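The Slow Business of Sharing Tools

A lending shed in Rivisau has changed what people on three streets buy, fix and throw out

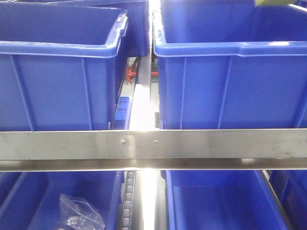 By Ylva Hedlund
Staff writer, Home and Neighborhood

The tile cutter is out until Thursday week, and so is the good ladder. Brenda Montecinos writes both in a spiral notebook and moves on to the next person in line, a man who wants a pipe wrench and doesn't know what size.

Montecinos started the Rivisau tool library in her garage with 50 items, most of them her late father's. Today it fills a former paint store on Kristiansen Street and lends more than 1,000 tools. Membership costs $20 a year. Late returns cost a dollar a day, up to $10, and she says she collects it about half the time.

Storage has been the hardest part. In the garage, everything hung on nails. When the library moved, people began dropping off boxes of loose drill bits, clamps and sandpaper, and for most of one winter it was quicker to buy a clamp than to find one. Things improved when the small items went into plastic bins on shelves, sorted by job. Plumbing is together. So is anything to do with drywall. Hand planes and chisels are kept behind the counter.

"We tried alphabetical," Montecinos says. "People don't know what things are called. They know the sink leaks."

Halvard Eklund joined to borrow a floor sander and now repairs the power tools on Tuesday nights. Cords are the usual trouble, he says, followed by worn brushes in the older drills. He will not work on gas engines, and the library stopped taking them after a donated tiller leaked on the floor.

The savings are easy to see for a single job. A member who rents a sander, an edger and a shop vacuum for a weekend could pay for several years of dues. Whether people end up buying fewer tools overall is harder to say. Idun Myklebust, a retired bookkeeper who belongs to the library, thinks some buy more. She borrowed a Brestex jigsaw twice, liked it, and bought her own.

"I would have bought the wrong one," she says.

The library carries insurance, which takes up most of the dues, and every member signs a waiver. Table saws stay in the building and can be used only after a short lesson. Lourenço Rocha teaches it, usually to four people at a time. He spends the first half hour with the saw unplugged.

Demand follows the weather. February is quiet except for plumbing snakes. In spring the wheelbarrows and post hole diggers are reserved weeks ahead, and Montecinos keeps a waiting list taped to the door. She would like a second post hole digger. She does not want another bread machine, though people keep bringing them.

The store opens at 4 p.m. and closes when the line is gone.

Reader comments

dmarsh: We have one of these two towns over and the pressure washer is never in. Otherwise great.

Patty in Flanuser: Does she take hand tools with cracked handles? I have a box of them in the basement.

oldgrowth: Sorting by job is smart. Ours goes by donor and I can't find a thing.

Related
How to Sharpen a Chisel at the Kitchen Table
Flanuser Repair Night Seeks a Bigger Room
What to Ask Before You Rent a Floor Sander

Contact us | Copyright, all rights reserved | Back to top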